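Repair sessions to return to Tivham

A monthly repair session will start again in Tivham on Saturday, after the group behind it agreed the use of a hall on Grultholm Road.

Residents can bring lamps, radios, toys, clothes and small pieces of furniture between 10am and 3pm. There is no charge, although people are asked to pay for any parts. Microwaves and anything that runs on gas cannot be accepted.

The sessions stopped in December when the lease on the old premises ran out. Organiser Karla Gallegos said 26 people had signed up to help with repairs, more than before the break.

"We had people ringing up all winter asking what to do with a kettle or a zip," she said. "Most of it is simple work if you have the right screwdriver."

A collection in the town raised £2,717 towards tools and the first months' rent. Roughly 80 items are expected on the opening day, and those who come early will be seen first.

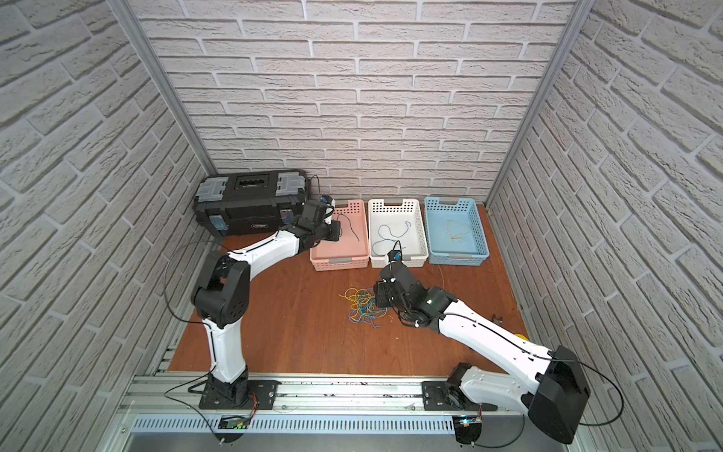 Aroha Mahuika, who teaches sewing in nearby Ackah, will run a mending table from 11am. She is asking for spare thread, buttons and offcuts of denim - clean and dry, please - which can be left at the hall on the day.

Parking on Grultholm Road is limited to two hours. The number 3 bus from Ackah stops outside the hall.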